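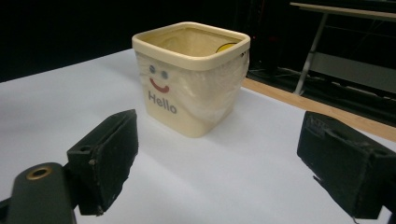
Skorncombe Papers > Household Materials > Section 3

Contents Previous Next References

3.2 Retention of small containers

Households in the Skorncombe sample were asked which plastic containers they had kept after the original contents were used up. Of 169 households approached, 151 returned a usable form. Lidded tubs were excluded, as their reuse for food has been treated elsewhere (Jaditz survey, second round).

Figure 3. Open-topped plastic container with a rolled rim and a printed face, of the kind coded as "decorated" in this section.

Decorated containers were kept longer than plain ones of similar volume. In 139 of the returned forms at least one decorated item was listed, most often in a kitchen or a child's bedroom. Plain items were more often recorded in sheds, where Aasen's storage categories do not separate use from neglect. We therefore followed Siv Aasen in coding an item as "in use" only where the respondent named its present contents.

A follow-up form was sent to 50 households in October. Answers on present contents were mostly stable between the two rounds, with pens and clothes pegs the commonest entries. Answers on the date of purchase were not, and they are left out of the models in Section 4.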